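Home | Products | Set-up guides | Downloads | Contact

Filed under: Door entry — Care and cleaning

Netura Door Entry Set-up Guide
Section 5: Cleaning a wall-mounted entry panel

A panel beside a busy door picks up fingerprints, dust and hand lotion. A dirty face can slow down recognition and make the screen hard to read. This section covers routine cleaning of black glass-front panels mounted indoors. For outdoor housings, see Section 8.

Clean the panel once a month. At doors with more than 400 entries a day, clean it once a week.

What you need

A soft microfiber or terry cloth, clean and free of grit
A second cloth for drying
Plain water, or a screen cleaner with no ammonia in it
The supervisor code for the panel

Before you start

1. Pick a quiet time. If the door is the only way in, tell the front desk that entry may stop for a few minutes.

2. Sign in with the supervisor code and choose Settings, then Screen, then Cleaning Lock. The screen ignores touches for 800 seconds and then returns to normal by itself. Panels with older software do not have this setting. On those, go on to step 3 and keep your touches light.

3. Check that the panel is firm on the wall. If it rocks or has pulled away from its back plate, stop and tighten the lower screw before cleaning (see Section 3).

CAUTION: Never spray liquid at the panel. Liquid can run behind the glass and into the terminal block. Dampen the cloth first, well away from the wall.

Cleaning the face

4. Wipe with the dry cloth to lift loose dust. Start at the top and work down. Do not scrub.

5. Dampen one corner of the cloth and wring it out. It should not drip when squeezed.

6. Bunch the cloth so that there is a thick pad of fabric between the panel and whatever is holding the cloth. Keep hard parts, rings and watch straps away from the glass.

7. Hold the pad against the face and wipe downward in straight, slightly overlapping strokes. Fold to a clean area of the cloth when it looks dirty.
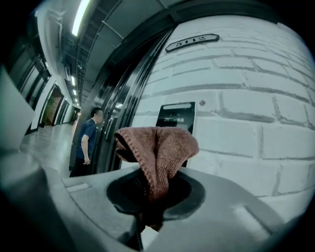
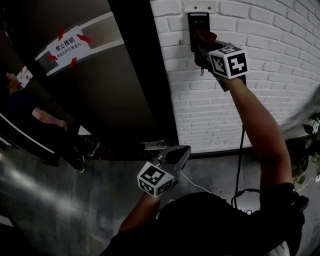 Fig. 5-2. Cloth bunched at a black wall panel on painted brick.

8. Go over the camera window last, with a clean part of the cloth. Smears left here cause more failed entries than smears anywhere else on the panel.

9. Dry the face with the second cloth. Look at it from the side to find streaks.

Edges and wall

10. Run a folded edge of the dry cloth along the gap between the panel and the wall. Painted brick is uneven and dust settles in the mortar lines, so take a little extra time on this kind of wall.

11. Wipe marks off the paint around the panel with plain water only. Stop short of the panel's edge by a finger's width.

NOTE: Paper signs on or near the door should be kept clear of damp cloths. Leave any notice about visitors or entry where people can read it.

Finishing up

12. Wait for Cleaning Lock to end, or enter the supervisor code to end it early.

13. Test the panel with one enrolled face and one card, if cards are in use. The door should release both times.

14. If the face is refused twice, clean the camera window again. If it is still refused, restart the panel from the Settings menu.

15. Wash the cloths without fabric softener — it leaves a film on glass.

Revised 25 August 2021

Netura Door Entry | Support desk | Terms of use | © Netura | Back to top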